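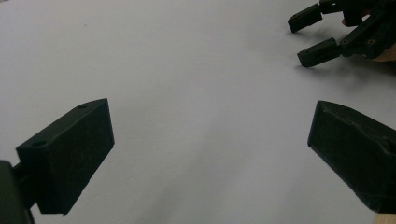

Ok so moving update, quick one, I have dinner on the stove.

We are out of the Kincaid apartment. Finally. 61 boxes, which I know because I numbered them all with a marker and then lost the notebook that said what was in each one. So I have 61 numbered boxes and no list. Great system. Box 18 turned out to be half winter coats and half the spice drawer and now my good coat smells like cumin.

The drive to Dastildale was 115 miles and we did it in the rain, both cars, cat in mine. She yelled until the gas station and then went to sleep on my sweater. Stopped once. Bad coffee, pretty good donut.

House is fine. Smaller than I remembered from the walk-through, the kitchen especially. One drawer. ONE. I have no idea where the last people kept their forks. The window over the sink is nice though, you get the morning light and you can see clear down to the creek if the neighbor's truck isn't there. Usually it's there.

Money stuff, because a couple of you asked in the comments. The movers wanted 3000 and we said no and rented a truck. Would I do that again. No. My back is still mad at me and it's been over a week. The couch didn't fit through the front door so it went around the side and in through the back, and we took a chunk out of the door trim doing it. Have to fix that before my mother in law visits in June.

Also if you are moving out this way, call Uturora about the internet before you do anything else. I waited till we were already here and the first opening they had was the next Friday. So I was doing work email in the library parking lot. The library is lovely by the way, open till 8 most nights, and they gave me a card with just a peice of mail as proof of address. Didn't even have my license changed yet.

Things I can't find:
the can opener
either of the good scissors
the bag with all the screws for the bed (mattress is on the floor, we're fine)
my left boot

Things I found that I thought were gone forever: my grandmother's pie dish, the charger for the old camera, a library book from Kincaid that I'm going to have to mail back with an apology note.

Tried the place on the corner, Bokora, on the second night when there was still nothing in the fridge. Noodles, dumplings, some kind of pickled cabbage I could eat a bucket of. We've been back twice. The lady at the counter already knows we want extra cabbage, so I guess we live here now.

Still to do: paint the small bedroom (it's a very loud yellow), get the dryer hooked up, figure out trash day. I put the can out on the wrong morning and it sat there looking stupid all day. Recycling is seperate and goes every other week I think?? Will ask next door.

Garden post soon. There's a rhubarb plant out back the size of a car tire and I don't know what to do with that much rhubarb, so send recipes. Not jam, I have no jars. Well I might have jars. They're in a box.

Ok something is boiling over, gotta go.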